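Zusilix Teleop Starter: two months of driving robot arms from my spare room

I'll start with the price, as that's what everyone asks me. The Zusilix bundle is $3000 with shipping, and for that you get two handheld controllers, a foot pedal, the base station and a year of the simulator. No arms. You can hook it up to real ones later (my plan, if my savings ever recover), but for now everything I've done has been in the simulated kitchen, and I've had plenty to chew on.

The idea is pretty simple. You hold a controller in each hand, the two arms on screen follow you, and when you press the pedal it starts recording. Do the job, press again, and you've got one demonstration. Do it lots more times, feed the lot into the training side, and the arms have a go on their own. I came to this from a Manninen desktop kit where you grabbed the arm itself and dragged it through the motions, and I wasn't sure I'd like working at a distance. I do! My shoulders like it even more.

Setting up

It took me 22 minutes from opening the box to moving a gripper, and a good chunk of that was hunting for a power board. The base station wants to sit at chest height with a clear view of both hands. Mine lives on a bookshelf. The pairing menu is a bit of a maze and the manual calls the same button two different names, but once it's paired it stays paired, even after I've shut the whole thing down overnight.

The pedal is my favourite part. On the Manninen I had to let go of the arm to stop a recording, so every single one ended with a little wobble that I then had to trim off. With the pedal my hands stay put. Just wear shoes – the edge is sharp.

Driving two arms at once

The table tasks are where I've spent most of my evenings. You get a marble-topped table with a jumble of food and dishes on it, and you decide what goes where. I like the ones with baking in them, so I've done a silly number of runs with the croissant in the right gripper while the left one sorts out the fruit over by the dragon plate. The wicker basket is a pain when it's on its side, and I tend to leave it for last.

My early demonstrations were terrible, mostly from rushing. I'd move one arm, freeze, then move the other, and the trained version copied that stop-start habit faithfully. Once I slowed down and let both hands drift along together, the results got much smoother. There's a hand-speed setting with 8 steps and I'd suggest starting at 2, even if it feels like stirring honey.

What I miss is any feeling of touch. The controllers buzz when the fingers close on something, but it's the same buzz for a piece of fruit as for the rim of a bowl, so you end up judging your grip by eye. Depth is the other tricky bit. On a flat monitor I'm forever hovering just above a thing and closing on air. Swinging the view around helps, if you remember to do it before you start recording (I usually don't).

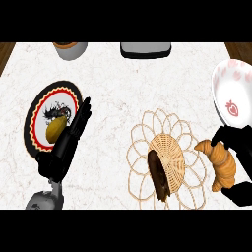 Niggles and the verdict

The software updates are slow and it won't let you work while they run. The trigger on my left controller squeaks. I wrote to the Umley support desk about it and had a friendly reply the next morning with a replacement spring on the way, so full marks there. Less good is the way it files your recordings by time of day and nothing else. I've got a folder of runs that all look the same from outside, and I've started keeping a paper notebook to tell the decent ones from the duds.

I also wish you could cut a bad bit out of the middle of a demonstration. At the moment you can trim the start and the end, and that's your lot. Fumble a grasp halfway through and you either keep it or bin the whole run.

Would I buy it again? Yes, though I'd wait for the January sale at Skeduvbridge, where I'm told the bundle comes with a padded pedal cover. If you already have arms on your bench and you're happy moving them by hand, you could easily give it a miss. For someone in a small flat who wants to learn on two arms without owning either of them, it's been a great buy, and I'm off to have another crack at that basket.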